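Anyone else's laundry bringing in folding robots?

sheetcorner
I've been at Hetness in Prustasdale long enough to remember when we fed the ironer by hand and counted the towels out loud. We do hotel linen mostly, plus uniforms and odd lots for a couple of clinics. Back in June the boss got all 20 of us together by the loading door and said we're getting a folding robot from a company called Bemeveo, and that it needs to be taught first, by us. So now four of us come off the line for half of every shift and fold stuff with a gripper in each hand while it records. I'm one of the four.

I go back and forth on it. My back has not felt this good in years, because I'm standing at a bed folding one thing at a time and not hauling wet bags. On the other hand I'm not dumb, I can see where it goes. Has anybody been through this already? What happened to your hours?

pressroom_pete
We got a Massawe towel folder a while back. Not a robot really, just a big machine with belts, but same speech by the loading door. It does 700 towels in the time it used to take me to do a cart. Did anyone get fired? No. Did anyone get replaced when they quit? Also no. So fewer of us now, and the ones left run between machines all day clearing jams. Get it in writing what happens to your job when the teaching part is over. I'm serious.

lintqueen
Pete's right about the running around but I'd still take it over hand folding. My wrists were shot by the time ours came in. I used to drive home with my hands in my lap at every red light, just resting them. I don't miss that for one second and I get kind of tired of people telling me I should!

sheetcorner
The writing thing is a good point, I asked. What I got was "we'll revisit it when we see how it performs." So that's a no.

pressroom_pete
That is a no.

duvetdave
Wait, you're teaching it with grippers in your own hands? Why not just let it watch you fold normally? I can fold a fitted sheet in my sleep, film that.

sheetcorner
That was my exact question on day one. Hanne Damgaard from Bemeveo is the one who trains us, and her answer was that the robot hasn't got my hands, it's got two jaws, so it's no use showing it something that takes ten fingers. You fold with what it's going to fold with. And let me tell you it is humbling. All those years and I couldn't pick up the corner of a pillowcase. You pinch and you get both layers, or you get nothing, or you get the sheet underneath too and the whole thing comes up like a tent. First afternoon I said some words that I hope they didn't record.

You get better. I've found if you give the edge a little push first it makes a ridge and then you've got something to grab. I showed that to Hanne and she had everybody do it. So I've got a technique now lol

duvetdave
And they paid you extra for the technique?

sheetcorner
Ha. No.

duvetdave
See, that's what bothers me. It's YOUR trick. Twenty years from now some machine is pushing up a ridge in a pillowcase and you got the regular hourly for it. I wouldn't do it. I'd tell them to get their own people to fold.

lintqueen
Then they'd get their own people to fold, Dave, and the robot would still come, and sheetcorner would be back on wet bags. How does that help?

duvetdave
Didn't say it helps. Said I wouldn't do it.

pressroom_pete
I'm kind of with Dave on the money. When I trained new hires I got a bump for it. Training is training, I don't care if it's a kid or a machine.

tumblemom
Can I ask what a session is like? My plant manager keeps dropping hints and I'd like to know what I'm in for. Are you on a quota?

sheetcorner
Sure. The target is 200 good ones a shift across the four of us, and a good one means you didn't drop it or stop in the middle. If you mess up a grab but fix it, you keep going, they like those. Then you rumple the thing up and start over. That part feels so wrong. My whole working life is making the pile smaller and now I fold it and wreck it, fold it and wreck it. No cart going out the door at the end of it.

What's changed most is the talking. On the line it's too loud for it, you just point. Where we do the folding it's quiet and I've learned more about the people I work with in a month than in all the years before. But the folks still on the line are short-handed half the shift because we're over there, and they notice. I got a couple of looks in the break room. I don't blame them.

These are from our setup, same bed both times:
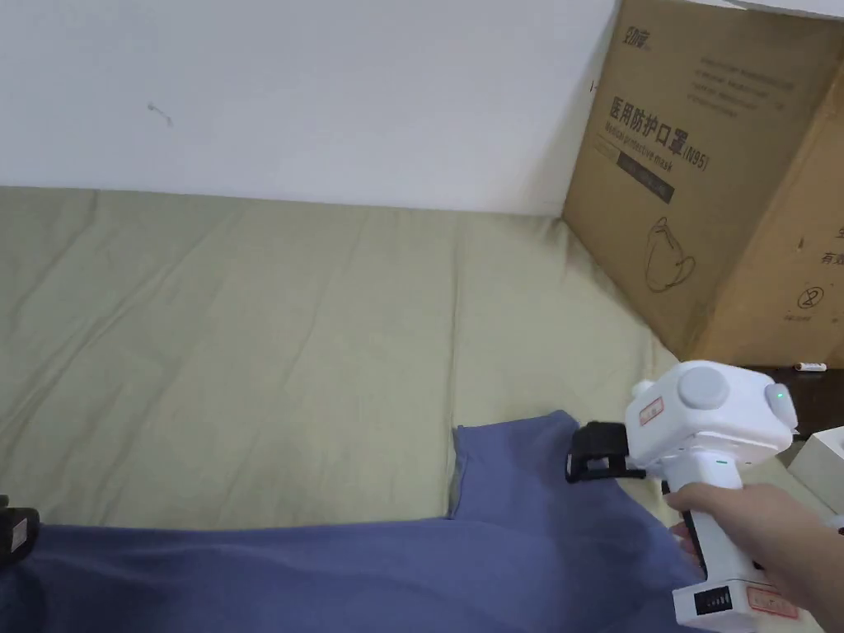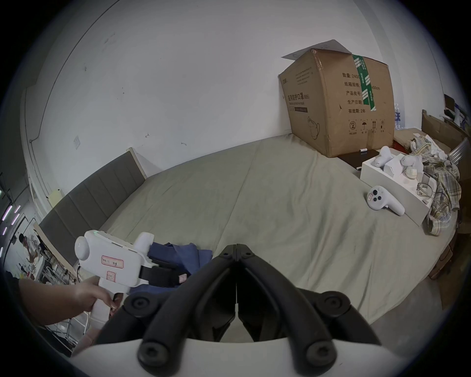
Anyway, the looks. I brought it up with the boss and asked if we could rotate, so that everybody gets some time off the line and it isn't always the same four. He said it takes too long to train new people on the grippers. I said it took me two days. He's thinking about it. If he says yes I'd be giving up half of my easy time and I'm still hoping he does, it's lonely eating lunch with the same three people.

Tumblemom, ask your manager about rotating BEFORE they pick names. And ask about breaks, your forearms get tired from the squeezing in a different spot than you're used to.

tumblemom
Writing that down, thanks. Forearms too, great.

pressroom_pete
And ask about the money.

lintqueen
Yes Pete, and the money.

Reader comments

hampers_n_hangers
Hotel side here. All I want to know is will it get the lint off the black napkins.

duvetdave
Still wouldn't do it, for the record.

foldedtwice
We did something like this with a different outfit. The robot came, it does washcloths fine, it's slow on anything bigger. I still have my hours so far. Two people on nights don't.

sheetcorner
Boss says rotation starts next month, one person at a time. I'm training the first one. Regular hourly, Pete, before you ask.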